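Shared Kitchen: Plates, Racks and the April Count

November 20, 2022

The second-floor kitchen at Kerkeck has been short of plates at lunchtime since the summer. Suqin Jiang went through the cupboards last week and found that most of the missing ones had not left the building. They were on windowsills, under plants, and in the small meeting room next to the stairs. She brought back 32 of them. They have been washed and put away, and the lower cupboard to the left of the sink is full again.

We also have the new colored plates from Bendow. These replace the white set, which was chipped. The order was for 36 plates in mixed colors. Please use them for anything you would use a normal plate for. They can go in the dishwasher. They should not go in the small oven, and the old metal pie dishes are still there for that.

Several people asked whether the colors mean anything. They do not. Wanting Guo suggested at one point that each floor should have its own color, but the plates come mixed and it would have meant a second order. Take whichever one is on top.

The slatted rack is for plates that have been washed and dried but not yet put in the cupboard. Stand it at the back of the table so there is room to work in front of it. Plates go flat on top. If you have more than one of the same color, stack them together, and keep the stacks low. Mugs and bowls go on the tray by the kettle. Anything with food on it goes straight to the sink. 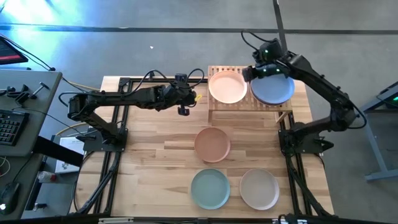

Plates on the rack and the butcher-block table.

The table needs a little more attention than the old one did. It is wood, and standing water will mark it. Dry the plates before you set them down, and wipe up spills when they happen. Sneha Lodhi has left a bottle of board oil in the drawer under the microwave, with a cloth. She oils the top every few weeks and would be glad of help. One thin coat is enough. Leave it overnight and keep plates off until morning.

Please do not cut directly on the table. There are two boards behind the bread bin, and a third is on the way.

A few smaller items:

The dishwasher is run at 2 p.m. and again at the end of the day. If it is full before then, start it. Tablets are in the tin marked Yan.

The old white plates are in a box by the back door. Anyone who wants them can have them until the end of the month. Peiyu Tian has already taken the saucers for her seedlings.

The large oval platter that was borrowed for the Pirkatier lunch has not come back. If it is in your office, please return it to the top shelf. It is heavy, so carry it on its own.

The sponge by the sink is for dishes. The one with the cut corner is for the counter.

The next full count of kitchen things will be in April. Shaohua Yao is keeping the list and would like to know about breakages as they happen, so that replacements can go on one order. Leave a note on the cupboard door or call extension 814. You do not need to say who dropped it. Put broken pieces in the cardboard box under the sink and keep them out of the trash bag, where they have torn through twice this fall.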